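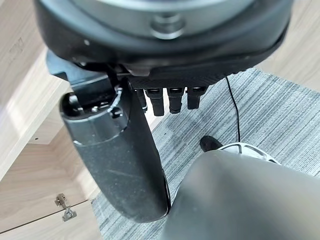

*Reading time: under 1 minute*

## Budgeting for a robot hand without crying in May

I priced our Gerner hand as one line on a spreadsheet, and oh boy. Start with the tasks instead! Ours was "open a low cabinet door by its handle", so I wrote down what that needs: fingers, a wrist mount, cables, spare fingertip pads.

1. Get two quotes. Kpodo's came in $1,803 lower (same hand, longer wait).
2. Add 30 percent for mounts and cables.

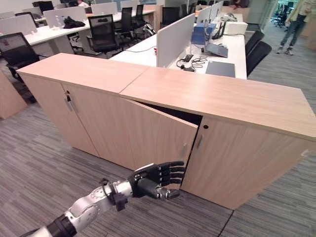 3. Ask about lead times on spares. Pads took 84 days, so I now order five at once.
4. Put setup hours in the budget too. Milagros Espinoza keeps ours in a separate tab, and I've stolen her layout.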